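News from the Porkance corner: our house rules get a rewrite

If you've been by the Pilton site lately you'll have seen the new sheet taped up next to the Urnska bench. It replaces the old one, which had grown to 18 rules, a few of which argued with each other. I got the job of cleaning it up (I complained the loudest, so fair enough!) and I want to walk you through the bits that changed.

The big one is about resets. We used to let everybody set up a laundry run however they liked, and then we'd wonder why two people's recordings looked like two different jobs. From now on the clothes go back in the basket rumpled - no folding, no smoothing, no tucking the sleeves in to be nice to the grippers. If a shirt ends up hanging over the rim, leave it there.

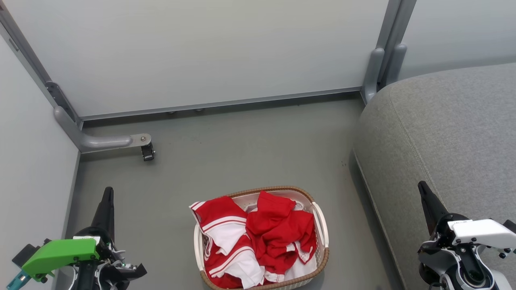 Second, hands stay outside the panels until the arms are parked and you've said "clear" out loud. Yes, even if you're working alone. I felt silly doing it for the first week and now I say it at home when I open the dishwasher.

Third, failed runs get kept. I went back through 300 runs from last year and only 224 had any note on how they ended, and I'm pretty sure the rest were mostly drops that somebody was embarrassed about. Please don't be! A dropped sock with a note on it is worth plenty to us. Log it in Pal, pick "failed," write one line, move on.

Breaks are still every 60 minutes, same as before.

We'll try the new sheet through May and then look at it again. If a rule is slowing you down for no good reason, scribble on the copy by the bench - I read the scribbles, including the rude ones.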